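Subject: Re: [smallaudit] Going concern wording when the lender waiver comes after year end

On 10/17/23, a list member wrote:

> We have a client, a parts distributor, with a June year end. They broke the
> interest cover covenant on their term loan at the test date. The bank gave
> them a written waiver in September, before we signed anything. The client
> says the waiver fixes the problem and the loan should stay in long-term
> debt. My partner is not so sure. He also wants a going concern paragraph
> in the report and the client is pushing back hard on that.
>
> Has anyone dealt with this lately? I would like to know what you asked
> the bank for, and whether you ended up with the paragraph or not.

We had nearly the same facts on Collet last year, so I can tell you how it went for us. Check it against your own framework before you rely on it.

I would keep the two questions apart. The first is where the loan goes on the balance sheet. The second is whether there is substantial doubt about the company staying in business for the next year. Clients tend to run them together, and a waiver letter can answer one and leave the other open.

On classification, read the waiver for its end date. Under US GAAP a waiver obtained before the statements are issued can keep the loan in long-term debt, but it has to cover more than a year from the balance sheet date, or the operating cycle if that is longer. The Collet letter waived the one missed test and said nothing about the next 3 quarters. You then have to look at whether the company will probably fail the same test again within the year. We recomputed the ratio from their forecast and it failed at the second test date. The loan went to current. If your client reports under IFRS, the answer is different, and a waiver after year end does not help them with classification.
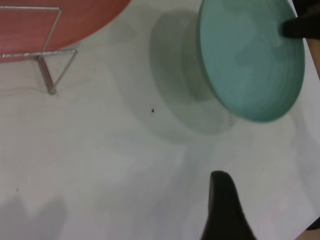
On going concern, management has to do the assessment first and you audit it. Our client handed us one page that said the bank was supportive. We sent it back and asked for a monthly cash forecast covering one year from the date the statements would be issued. When it came in, it assumed 70 percent of overdue receivables would be collected by the end of October. Their own history did not support that, so we had them run it again with slower collections. On the second run they were short by 300 thousand in the spring.

They had a plan to cover the gap, which was to sell a warehouse at Kakstead. You can only count a plan if it is probable that it will be carried out and probable that it will work. There was a broker listing and no buyer, so we did not count it. Later they got a signed commitment from Belier, the parent, to put in cash when asked. We got Belier's own financial statements and bank balances before we accepted that. A support letter from a parent with no money is worth very little.

With the commitment in place, the doubt was alleviated and we left the paragraph out of the report. The notes still had to describe the conditions and the plan. The client did not like that either, but the disclosure is required and they signed in the end.

From the bank I would ask for:

- the signed waiver and any side letters or fee letters
- confirmation of the covenants that apply at each later test date
- whether any other default has been notified, including cross defaults
- the amount still available on any revolver, and whether the bank can cancel it

Check the cross defaults even if the client tells you there are none. Narno, another client of ours, had an equipment lease that was in default as soon as the term loan was, and the bank's waiver did not touch it.

Write up your reasoning at the time, including the forecasts you rejected. Our file was picked for inspection and most of the questions were on why we moved off the first forecast.

If your waiver letter has an odd end date, post the wording with the names taken out and I will look at it.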